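# La pinza de mano, en fotos

Como varios me habéis pedido ver en qué anda la pinza, he preparado por fin esta galería. Son solo 2 fotos, lo aviso desde ya, pero son las que mejor enseñan lo que más me ha costado: que los dedos cojan tela. Coger una caja o un bote lo hace cualquier pinza mal ajustada. Una funda o una manta ya es otra historia, porque la tela se escurre, se dobla por donde no toca y se esconde debajo de sí misma...

El proyecto se llama Ifans y empezó en la mesa de mi cocina. Luego pasó al taller compartido de Himton, donde tengo media balda y el derecho a usar la impresora los martes por la tarde (y alguna mañana más, si me porto bien). Los planos de partida son de Évan Lebrun, que los colgó sin pedir nada a cambio, y desde entonces los he tocado tanto que me da un poco de apuro enseñárselos. Las piezas negras las he reimpreso casi todas. Los brazos van por la cuarta versión, y los dedos ni lo sé.

Las pruebas con tela son con ropa de cama de verdad. Al principio usaba retales y funcionaba todo de maravilla, claro, porque un retal no pesa. En cuanto pasé a algo grande y mullido volví al cuaderno. ¡Y encantado, eh! Me lo estoy pasando mejor con esto que con ninguna otra cosa que haya montado.

Las fotos se ven mejor en grande.

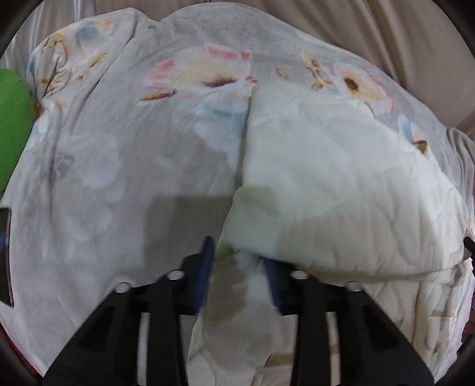
### Pellizcos y pliegues

El acolchado blanco, pillado por un pliegue sobre el edredón de flores. El punto bueno está entre los dos dedos azules — fijaos en cómo se arruga la tela hacia la pinza.

Ese dibujo de ondas del pespunte me tiene fascinado. Mi teoría (de aficionado total) es que un acolchado con relieve ofrece más agarre que una sábana lisa, y por eso le puse al dedo esas estrías tan finas. Probé antes con una goma pegada, que agarraba muchísimo y luego no soltaba. Un desastre. Tenía que sacudir la pinza como si fuera un termómetro de los antiguos.

Los cuatro tornillos que se ven en arco por los brazos fueron idea de Ieuan Jenkins, del taller. Yo llevaba pasadores impresos y se me partían cada dos por tres, siempre en mitad de algo. Ieuan me vio recogiendo trocitos del suelo, abrió un cajón y me dio una bolsa de tornillos de Vundgate que le sobraban de otra cosa. Desde entonces, ni una rotura. Eso sí, hay que apretarlos lo justo: si te pasas, los brazos se mueven a tirones y el cierre pierde toda la suavidad.

Apuntes sueltos de esta versión, para quien esté montando la suya:

- Los brazos van calados. Ahorras filamento y, sobre todo, muñeca, que al cabo de una tarde se nota.
- Los dedos son una pieza aparte. Cambiarlos me lleva un par de minutos y no hay que desmontar nada más.
- El cuaderno de pruebas lleva ya 1,074 cierres apuntados (con su fecha, el tipo de tela y mis quejas). De esos, 352 son con los dedos estriados.
- Para los brazos, relleno al 60 por ciento. Con menos me flexaban al apretar.

La lista de piezas completa la tengo a medias, y el que me la pida ahora recibirá una foto de una libreta con manchas de café.

Otra duda que me llega mucho: ¿por qué de mano y sin motor? Pues porque así noto yo lo que pasa. Cuando la tela se va, lo siento en los dedos antes de verlo, y eso me ayuda a corregir la pieza. El motor vendrá, tengo uno de Inthorpe guardado en su caja desde hace semanas, mirándome. Pero antes quiero que el cierre me guste a mano.
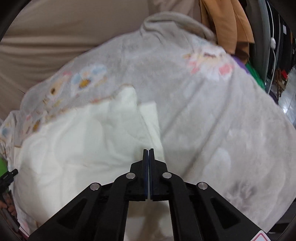 ### Dedos cerrados

Las dos puntas juntas y el edredón blanco delante, todo arrugado, con un pico levantado que parece pedir que lo cojan. La manta gris clarito de dibujos pastel es mi favorita de todo el montón.

Con los dedos así se ve bien lo que me importa de la geometría: suben rectos y se tocan arriba, en la punta. Mis primeras versiones se tocaban por la base y dejaban un hueco en forma de uve, y por ahí se escapaba cualquier tela fina. Lo arreglé a base de lima y paciencia, y después pasé la corrección al dibujo (tarde, cuando ya había impreso otra pareja con el mismo fallo, bravo por mí).

El azul oscuro de los dedos no tiene ningún misterio, era la bobina que quedaba abierta. Ahora le he cogido cariño y la próxima pareja saldrá del mismo color.

Lo siguiente en la lista es un dedo un pelín más ancho, con las estrías en diagonal. Si alguien lo ha probado ya, que me escriba antes de que gaste otra bobina — os leo a todos, aunque conteste a deshoras.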